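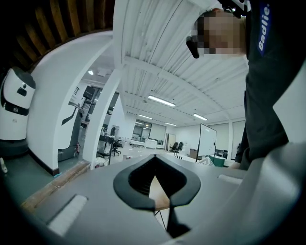 Dexter Boateng
Student member and section author, Ziltari Robotics Club

Reading time: 4 min

3. Collecting the demonstrations

3.1 The hand-held tool

All demonstrations in this project were recorded with a hand-held gripper which carries its own camera. Figure 1 shows one view from this camera, looking upward over the light grey housing, with a club member leaning over the tool. The black opening in the middle of the housing continues into a slot, and through the slot a small part of the area under the tool can be seen. The strong bending of the straight lines comes from the wide lens and we did not correct it before the training.

Figure 1. View from the camera of the hand-held gripper in the open area next to the office space. The face has been pixelated.

We chose the hand-held tool after a discussion which lasted most of June. The other proposal was to move the robot arm by hand and save the joint positions. This gives very clean data, but only one student can work at one time, and the arm must be switched on and supervised. Our club meets in the evening, and the students have different amounts of experience. With the tool, a new member could make a first useful recording in the same evening when he or she joined.

3.2 Tasks and teams

The club was divided into two teams, which took the names Jonder and Bellamy. Team Jonder recorded the picking of small objects from a table. Team Bellamy recorded the placing of the same objects into a tray. We kept the two actions separate so that a mistake in the placing would not spoil a good picking, and we joined them later in software with our own program, Doma.

The plan was to collect 500 recordings between both teams. Each student received a written sheet with the following rules:

- Begin with the gripper open and the object in view.
- Move at the speed of a calm person setting a table.
- Do not change the grip on the tool during a recording.
- Close the fingers once only. If the object falls, stop and mark the recording as failed.

The third rule was the most difficult to follow. Several members changed hands without noticing it, and we could find this only afterwards, from the sudden turn of the view.

3.3 Selection of the recordings

After the last meeting we looked at every recording in full and removed 177 of them. The most common reason was that the fingers closed before they reached the object. Other recordings were too dark, or the student's sleeve covered a large part of the view. Two members checked each recording separately, and when they did not agree, it was removed. This is a strict rule for a small club, and we are aware that we perhaps lost some good material. We used about 300 of the remaining recordings for training and kept the rest for testing.

3.4 Background and people in the view

An upward view brings many things into the recording which have no relation to the task. In Figure 1 there are ceiling lights, a row of windows at the far end, office chairs, a whiteboard and also a white service robot at the left side. At first we wanted to cut away everything above the housing. We trained one model with the cut views and one with the full views, and the second model was better at finding the tray again after a large movement. Our explanation is that the lights and the ceiling help it to know how the tool is turned, but we have not tested this in another room. Faces were pixelated in all views before they were shared between the teams.

3.5 Limits of the collection

The recordings were made by 8 students, all right-handed. We do not know how the model behaves with data from a left-handed person. The weight of the tool was also a problem for the younger members, and their movements became slower towards the end of a meeting. We did not correct for this. The training itself is described in Section 4.

Comments (3)

mireth_k: Did you try to keep the failed recordings as negative examples? We did so in our school club and it helped a little with the early closing.

D. Boateng: Not yet. They are all saved, so it is possible to do it later. Which weight did you give them?

oldlathe: Please could you put the rules sheet online as a separate file? I would like to print it for my own group.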